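Home | Workshop | Kitchen | Garden | Saved Pages | Search

How to Sort a Mixed Bin of Odds and Ends (and Enjoy It!)

Every house I have ever lived in has had one. The catch-all. Ours sits by the back door and collects whatever was in somebody's hand when the phone rang: rags, bits of packaging, a hook from a closet that got taken down years ago, caps, lids, gloves. I used to dread it. Now I put the radio on, pour a coffee and have a great time, and I want to show you how I do it, start to finish.

The method works for a kitchen drawer, a crate in the garage or a proper big metal bin. I learned most of it while clearing out a rented storage unit in Drenavcombe one very hot August, when I had 475 loose things to find homes for (I kept a tally on the wall, which got me through it). A single household bin is a treat after that!

What you'll need

- The bin, wherever it normally lives
- An old bedsheet, the lighter in color the better
- Four or five open boxes or trays
- A marker and some masking tape
- A bright lamp
- Work gloves
- A damp cloth and a dry one
- A kitchen timer

I use shallow Herrera trays because they stack, but shoebox lids are just as good and I used them for years. Please don't go out and buy containers first. You won't know what sizes you need until the sorting is finished, and half of the joy is finding out that you already own enough.

Step 1: Label before you touch anything

Tear off strips of tape and write your categories. Mine are:

CLOTH
METAL
PLASTIC
MYSTERY
OUT

Stick one on each tray. Yes, I sort by material on the first pass. I know plenty of people swear by sorting by room, and I do get to rooms later on, but for the first pass material is so much quicker. You can tell soft from hard before your hand has even closed on the thing. Deciding whether a piece of bent metal is "kitchen" or "garage" can eat up a whole minute, and you'll be making that decision again and again.

MYSTERY is the most important tray. It keeps you moving. If you can't name something in a couple of seconds, in it goes, and you don't think about it again until Step 5.

Step 2: Set the timer for 18 minutes

I've tried longer. At 30 minutes I start reading old packaging and wandering off to see if things fit other things. Eighteen keeps me lively. When it rings, stand up, stretch, have some water, then decide if you want another round. Most bins take me two.

Spread the sheet on the floor beside the bin, trays along the far edge, lamp pointed down into the bin. If you have a metal bin, angle the lamp a little to one side. Straight down, the shine off the walls makes it really hard to see anything dark in the corners – I missed a whole set of drill bits that way.

Step 3: Soft things come out first

Gloves on. Start with cloth and anything crumpled, and lift, don't drag. Soft items hide small ones, and a quick tug will fling a screw across the floor. I pinch each piece from the middle, raise it a few inches, give it a gentle shake over the bin and then move it across to its tray.

Don't fold yet! I know it's tempting. Folding is a lovely job for the end, when you can do the whole pile at once and see which pieces belong together.

Watch for anything tucked under or through a cloth. If it's snagged, lift both onto the sheet and separate them there, where you have two hands and good light.

Step 4: Hard things, biggest first

With the soft layer gone you'll be able to see the floor of the bin in places, and this is where it gets fun. Go for the largest hard object, then the next largest. Curved pieces such as hooks and handles love to link arms with whatever is next to them, so turn them a little before you lift. Containers should come out upright if you can manage it. You never know what's been dropped inside.

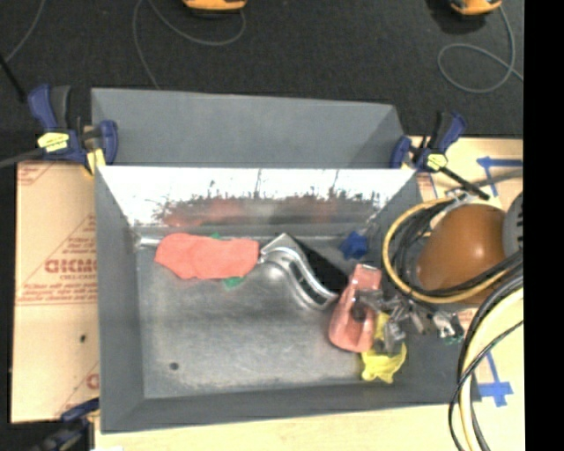
Bright colors are a big help at this stage. Your eye jumps to them, so they're easy wins when you're getting tired, and each one you clear makes the grays and blacks behind it stand out better. Save the corners for last. Small dark things gather there, and I like to sweep a hand slowly along each wall, back to front, before I call a bin finished.

If your bin has sloping sides, things will slide toward the bottom as you work. Let them. It saves you reaching.

Once it's empty, wipe the floor and walls with the damp cloth, then the dry one. Scuffs are fine, it's a bin. You're after grit and anything sticky.

Step 5: Face the mysteries

Tip the MYSTERY tray onto the sheet and give yourself one more short round. Some pieces will make sense at once now that you've seen everything else – a lid will match a tub, a loose end will match a hook. Put those where they belong. Anything still unexplained goes into a bag with the date on it (mine says February 2018). If you haven't gone looking for it by the time you next sort, let it go.

Step 6: Now sort by room

Take one tray at a time and split it into small piles: kitchen, bathroom, workshop, garden, car. It goes fast, because you've already handled each piece once and you know what you've got. Cloths get folded in thirds, then in half. Metal hardware goes into jars. Plastic tubs with no lids get one last chance as drawer dividers before they go to recycling.

Walk each pile to its room right away. Piles left on the floor turn back into a bin by the weekend, trust me.

Some questions I get

Does it work with kids? Wonderfully. Hand over the color jobs ("all the yellow, please!") and keep the sharp metal for yourself.

What about a bin that's really packed? Take the top third onto the sheet first, sort that, and then treat what's left as a new bin.

Do you wash the cloths? All of them, on warm, before they're put away. I also run the Drernis handheld vacuum over the sheet before I shake it out, or I find grit in the hallway for days.

How often? I do ours every other month. With two dogs and a garden it fills up fast, and I've stopped minding.

Next time I'll be tackling the cabinet under the stairs, which has a Govance shoe rack wedged in it sideways and a great many single mittens.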